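Home About Archive Recipes Contact

Blog > House > Moving

What I kept and what I got rid of when I moved to Polwood 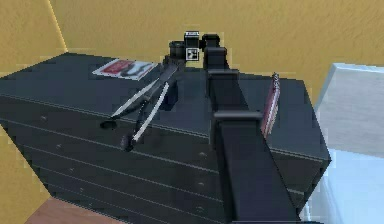
A gray chest of drawers, with small round knobs.

I moved in February, from a three-bedroom rental in Mavthorpe to a one-bedroom apartment in Polwood. The new place is smaller by 400 square feet. I had lived in the old one long enough to stop seeing most of what was in it, and I had five weeks to deal with it.

A few people asked me to write down how I went about it, so this is that.

I started with the closet in the hall. I picked it for no good reason except that it was closest to the front door. It had the vacuum, two broken umbrellas, a box of cables, and a bag of other bags. The cables took me an entire evening. I kept the ones I could match to something I own and took the rest to the electronics drop-off behind the library. I have not missed any of them.

Clothes were easier than I expected. I had read several systems for this and ended up using none of them. I tried things on. If something didn't fit or had a stain I'd been ignoring, it went in the pile by the door. I kept one coat that doesn't fit because it was my aunt's.

Books were hard. I own a lot of them and I had told myself I'd cut them in half. I got rid of five boxes, which was less than half. Josiane Picard took two of the boxes for the reading room at her school and the rest went to the used bookstore on Morgan Street. They gave me store credit, and yes, I have already spent some of it on books.

The kitchen I left too late. I should have done it in week two and I did it in week five, at eleven at night, wrapping glasses in old newspaper. If you are moving, do the kitchen early and live with two plates and one pan. I had three baking dishes of the same size. I had a fondue set with no forks. There was a jar of cloves in the back of the cupboard that smelled of nothing at all.

Furniture was mostly decided by the stairs. The Polwood apartment is on the third floor with a tight turn at each landing. I measured the turn with a tape and then measured everything I wanted to bring, and I wrote both numbers on a sheet of paper I carried around in my back pocket. The big sofa failed by two inches. I sold it to a couple in the next building, who carried it across the parking lot themselves.

I got three quotes from movers. The highest was $2,768, and that one wanted extra for the stairs. The one I went with came to $1,274 with everything included. They sent two people and a truck, and they were done by two in the afternoon. One lamp got broken, and I had packed that one myself, badly, in a laundry basket with a towel over it.

A few things I would tell someone else doing this:

Label boxes on the side, because once they're stacked you can't read the tops.

Take drawers out, or empty them, before anyone tries to lift the dresser. I taped a set of mine shut and the tape took some finish off.

Call about the internet a month ahead. I called a week ahead and spent nine days using my phone for everything.

Keep the first night's things in one bag and keep that bag in your car. Sheets, a towel, toilet paper, a phone charger, something to eat.

I also kept a list of what I bought in the first month after the move. I wanted to see how much of what I'd thrown out I would end up replacing. It was a can opener, a bath mat, and a baking dish. The baking dish annoys me.

The apartment is fine. It gets morning light in the kitchen and the radiator in the bedroom knocks until it warms up. There are four boxes I still haven't opened. Delyth Morris, who moved the year before I did, told me to give them away without looking inside. I'm not going to do that, since I think one of them has my tax papers in it, but I understand the advice better than I did in February.

Next I need to put up shelves, and the walls are plaster. If you've hung anything heavy on plaster and lathe and it stayed up, leave me a comment and tell me what anchors you used.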